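Ticket 1742: Loft room overheating and condensation at rooflight upstand
Raised by: Laiba Baloch, Brultley site office
Assigned to: Wajid Sandhu, Homico technical support
Priority: normal
Status: waiting on customer

Laiba Baloch, 09:10
We fitted new insulation boards between the rafters at Brultley in November. The tenant reports water beading along the lower edge of the rooflight most mornings, and the top floor still gets stuffy by the afternoon. Humidity in the room reads 56 per cent. No sign of rain getting in. Boards are the Vamard type with foil on both faces.

Wajid Sandhu, 10:35
Thanks. Please confirm three things:
Were the board joints taped, and with what?
Does the insulation carry on up the sides of the upstand?
Is the gap under the roofing felt still clear at the eaves?

Laiba Baloch, 11:20
Joints are taped with foil tape. Eaves gap is clear, Babar checked it with a torch. Not sure about the upstand — the plasterboard was already up when I took over the job.
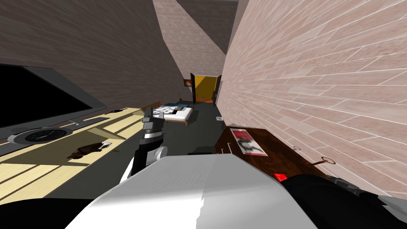 Attachment 1: room model, bed and desk

Wajid Sandhu, 13:05
Received. The model doesn't help with the upstand, so I need the section drawing as well. Can someone lift the lining at the bottom corner of the rooflight and measure what is behind it?

Babar Dhanial, 15:40
Lining lifted. There is no board behind it at all on the lower side, just bare timber and a gap of 42 mm. The other three sides have 26 mm board. The vapour layer stops short of the frame and isn't sealed to it.

Wajid Sandhu, 16:15
That explains the beading. The lower side is a cold spot and room air is getting to it. Cut board to fill the gap, foam the edges, then bring the vapour layer up to the frame and tape it all the way round. Use the wide tape, the narrow one won't hold on timber.
The stuffiness is a separate matter. Insulation won't stop sun coming through the glass. I suggest an outside blind, and I've asked Zarmeena Khokhar to send prices.

Laiba Baloch, 16:50
Understood. Board is in stock, tape is on order from Palacios. Please keep the ticket open until we have new humidity readings.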